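Home | News | Local | Tech

Teaching robots by hand in Gurnbridge

I popped into Saren's new workshop in Gurnbridge this November, and I've come away wanting a go every week! The idea is simple enough: you hold the gripper yourself, do the job, and the robot learns from your recording. Ylva Strand, who runs the sessions, wants 107 good goes at each kitchen task before she's happy (I managed 17, and my wrists knew it). 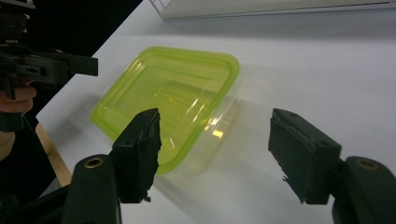 Lunch boxes are harder than you'd think. You work with a gripper in each hand, and a green-lidded tub like this one has rounded corners, so I kept coming at it from a silly angle. Ylva says to open the fingers nice and wide first. Sessions last 20 minutes and there are places left for the 3 o'clock slot.

3 comments | 20 shares

We use cookies to improve your visit. Accept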